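Célula Promus

A célula Promus é uma estação de manipulação com um só braço robótico, montada no laboratório da Estus em Foltuvberg. Serve para ensaios de preensão de artigos de mercearia sobre uma mesa. Entrou em serviço em setembro e a ficha de manutenção em vigor tem a data de 2020-06-19. 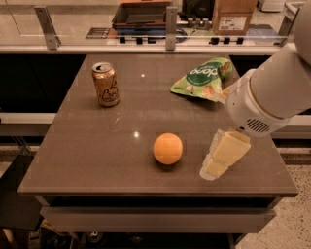 A preparação da mesa faz-se antes de cada série. O tampo é limpo com pano seco e os artigos são colocados com espaço livre entre eles, para que o braço possa descer sem tocar nos vizinhos. O conjunto habitual mistura formas e rigidezes diferentes: uma lata de bebida em pé, um saco de snack amarrotado, uma laranja e uma cunha de queijo em plástico transparente, que o braço branco segura pouco acima do tampo. O plástico enrugado é o caso mais difícil para regular a força de fecho.

A garra é verificada a cada 500 ciclos. O técnico limpa as faces dos dedos com álcool, controla o aperto dos parafusos e repete a calibração do zero. As grelhas de ventilação do punho são aspiradas na mesma ocasião - nunca sopradas, pois o ar comprimido empurra o pó para dentro. 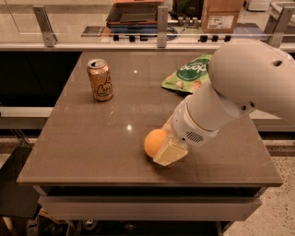 Os dedos são substituídos depois de cerca de 600 horas de uso, ou mais cedo se a superfície ficar lisa. A troca exige 2 pessoas: uma sustenta o braço com os travões soltos, a outra retira os dedos. As peças de reserva são fornecidas pela Mridha, com a referência 1002. Depois da montagem, a velocidade fica reduzida durante a primeira série.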